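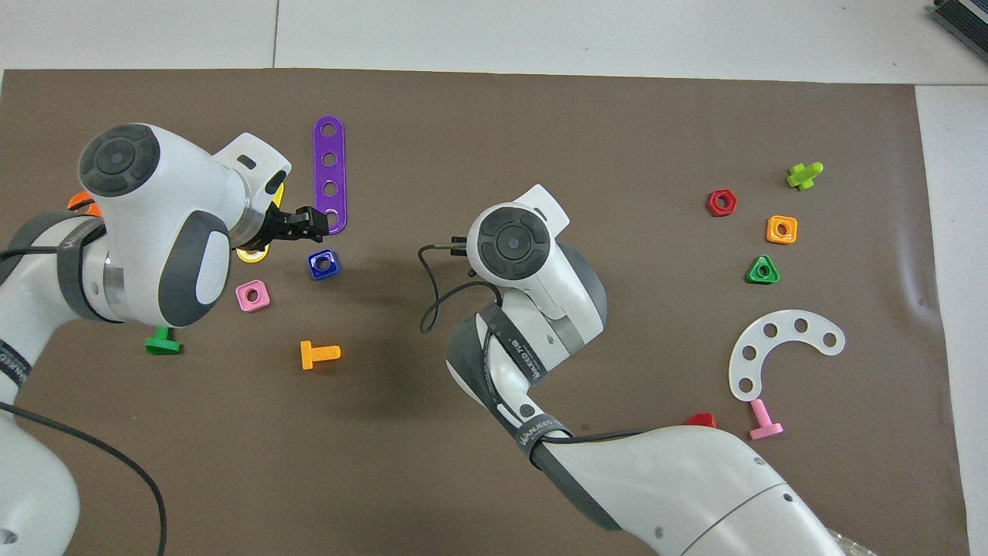
Toy construction pieces out on the brown mat, purple strip near the top.

Tresska Loose Parts: read me before you use the picture set

Tresska is a picture set of plastic toy nuts, bolts, strips and plates, lying on a mat in the sort of order a toy box produces when you tip it over. There are 1,114 pictures in this release. If you were hoping for finished toy trucks, you want the Kundcombe set, which is tidier and has better manners.

What's in the folder

pictures/ has the pictures.
labels.csv has one row per piece per picture.
names.txt has the official piece names. Please use them. The alternatives have been tried and they led to arguments.
old/ has labels from before May. Leave it alone. It's kept so that old results can be repeated, mostly by people who wish they couldn't be.

Piece names

Strip: long, flat, with a row of round holes. The purple one in the picture at the top has four.
Plate: anything flat with holes that isn't a strip. The white half-round plate with six holes is filed as plate_half. Blažena Malý held out for "the cheese" through two drafts and has been outvoted.
Nut: has a hole through the middle. The outline goes in its own column, so square, hexagonal and triangular nuts are all nuts. Yes, a triangular nut. The green one is in the picture, and it does not care what your wrench thinks.
Bolt: a head and a threaded shaft. Record whether it is lying or standing. Both turn up, sometimes on the same mat.
Unknown: a piece too hidden to name. Give it a color and move on. The small red piece at the top of this page is an unknown, and so is the orange one on the left that's partly out of sight.

Colors

We started with a plain list and then met lime. Green and lime green are separate labels. Pink and red are separate labels. Orange is orange, in spite of 257 rows where Parry's import script decided it was "dark yellow." Those rows are fixed in this release. If your copy still has dark yellow in it, download again.

Known problems

Labels were checked by Catrin Morgan, who found 116 rows where nut and bolt had been swapped. There may be more. Write to us kindly.
Ring-shaped pieces go in as "ring" even when they might be a nut seen at a bad angle. The yellow one in the top picture is labeled ring.
Hole counts are only filled in when every hole shows. A blank means we couldn't tell. It does not mean zero, and 8 people have now asked.

Using it

Fine for sorting, counting and color work. Poor for anything that needs real sizes, as no piece was measured. The Zinda loader reads labels.csv without changes, provided you don't open the file in a spreadsheet first and let it "help."

Send corrections with the picture number and the row number. "The pink one is wrong" has been received and is under study.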